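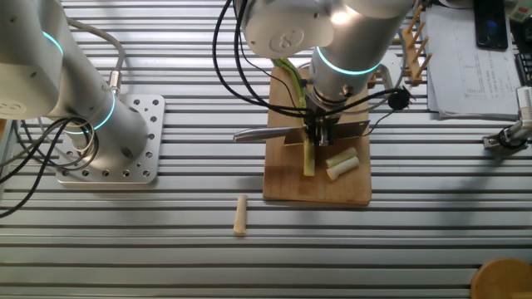 Does a collaborative robot still need a risk assessment if the arm is already certified?
The risk assessment covers the whole job: the arm, the gripper, whatever the gripper holds, the table, and the person standing next to it. A certificate for the arm covers the arm. Once you put a knife in the gripper, you have a different machine from the one that was certified, and the paperwork has to say so.

Review: Clikero Cell Safety Workbook, second edition
Posted 09/05/2025

The Clikero workbook is a spiral-bound book of forms with a download of the same forms as spreadsheets. It is meant for small shops and teaching labs that run one or two collaborative arms and don't have a safety engineer on staff. It walks you through listing hazards, scoring them, choosing protective measures, and writing down what risk is left. It runs 123 pages, and more than half of those are blank forms.

I used it on a food prep cell with two arms on a slotted aluminum table, one of them holding a kitchen knife over a wooden cutting board. The test task was cutting green onions. I picked that cell because a knife is where most general advice about collaborative robots stops being useful.

What it covers

The first section is a task list. You write down each thing the robot does and each thing a person does near it, including loading, cleaning, clearing a jam, and changing the tool. The form makes you fill in the cleaning row before you can move on to scoring. On our cell the cleaning row ended up longer than the cutting row. Food gets under the board and into the table grooves, and someone has to put their hands there.

The second section is scoring. It uses severity, how often a person is exposed, and whether the person could get out of the way. The scales are short and the wording is clear. Two of us scored the cell separately and came out with the same result on all but one line.

The third section is about measures. The order is the usual one: remove the hazard if you can, then guard it, then rely on warnings and training. The book does not let you enter "operator training" as the only measure for anything scored high. The spreadsheet turns the cell red and stays that way until you add something physical.

The section on sharp tools

This is the part I bought it for. It is 11 pages and the best section in the book.

It says plainly that force and speed limits for contact with a person are based on blunt contact. A blade at low speed and low force still cuts. So slowing the arm down and calling it collaborative is not a protective measure when the tool is a knife. The book asks you to treat the area the blade can reach as a zone people stay out of while the arm is powered, and to back that up with a guard or a scanner that stops the motion.

Other rules from this section that we adopted:

Grip the knife by the handle with jaws shaped for that handle. Check the grip at the start of each shift.
Decide what the gripper does when power or air is lost. It should hold on. Test it with a dull dummy blade.
Set a lower limit on tool height in the safety settings so the blade can't be driven into the table.
Cover the blade before anyone jogs the arm by hand.
Keep the table clear. Paper, phones, and hand tools go somewhere else before a run.
Fix cables so they can't catch on the tool or on a neighboring arm at full reach. Walk the arm through its widest moves at slow speed and watch the loops.

The last one took us an afternoon.

What it gets wrong

Two arms sharing a table get a single page. The book tells you to assess each arm and then "consider interactions," with no form for it. We made our own sheet listing every point where both arms can reach, and which one has to be parked. Jirnatitz includes a sheet like that in its free checklist, and I would use it alongside this book.

Status lights are handled poorly too. The book says lights must be visible and leaves it there. Ring lights on the joints are easy to see, but a visitor doesn't know what a color means. Post a card with the colors on it.

Food contact is left out altogether. If you cut anything people will eat, you need separate guidance on cleanable surfaces and on wooden boards.

The index is bad. I put tabs in mine.

Compared with others

The Galang online course is better if you are starting from nothing, but it gives you a certificate of attendance and no forms. Prurari sells a software tool with more detail and reminders for yearly review. It is too much for a single cell. Clémence Besnard, who reviewed our finished file, preferred the paper version of Clikero because the changes are easy to follow when they are crossed out and initialed.

Price and verdict

I paid $94 with the download included. Buy it if you have one arm and an unusual tool. If you have two arms, buy it and plan to add your own sheet. A third edition is listed for November, and owners of the second get the new spreadsheets free, but not the printed book.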